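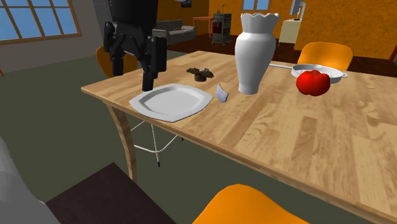
Pruvar: Aussaat- und Blühdaten niedriger Stauden

Pruvar ist eine Tabelle mit Beobachtungen an polsterbildenden und bodendeckenden Stauden im Versuchsgarten Posthorpe. Erfasst sind 300 Sorten mit zusammen 695 Einträgen. Stand: 20. Januar 2024.

Inhalt

stauden.csv enthält eine Zeile pro Beobachtung, beete.csv die Angaben zu Boden und Lage. Beide Dateien sind UTF-8-kodiert, Trennzeichen ist das Semikolon, Dezimalzeichen das Komma.

Felder in stauden.csv

sorte: botanischer Name mit Sortenbezeichnung
beet: Nummer von 1 bis 19, Schlüssel zu beete.csv
hoehe_cm: Wuchshöhe ohne Blütenstände
bluehbeginn: Tag der ersten offenen Blüte
deckung: Bodendeckung in fünf Stufen (1 = lückig, 5 = geschlossen)
substrat: Gartenerde oder Skekimix
bemerkung: Freitext, oft leer

Erhebung

Die Höhe wird einmal jährlich im Mai gemessen, jeweils an der höchsten Stelle des Polsters. Die Deckung schätzen zwei Personen getrennt, eingetragen wird der niedrigere Wert. Nachgepflanzte Exemplare bekommen eine neue Zeile.

Bekannte Lücken

Für Beet 5 fehlen die Bodenwerte. Bei Thymian und Sedum sind einige Sortennamen unsicher und mit einem Fragezeichen versehen. Ältere Einträge mit der Quelle Bahrami haben keinen Blühbeginn; das Feld bleibt dort leer und darf nicht als Null gelesen werden.

Pflege und Lizenz

Tabellen: Sepehr Pakzad. Beetpläne und Messungen: Uldis Kalniņš. Korrekturen bitte mit Sorte und Beetnummer melden. Lizenz: CC BY 4.0.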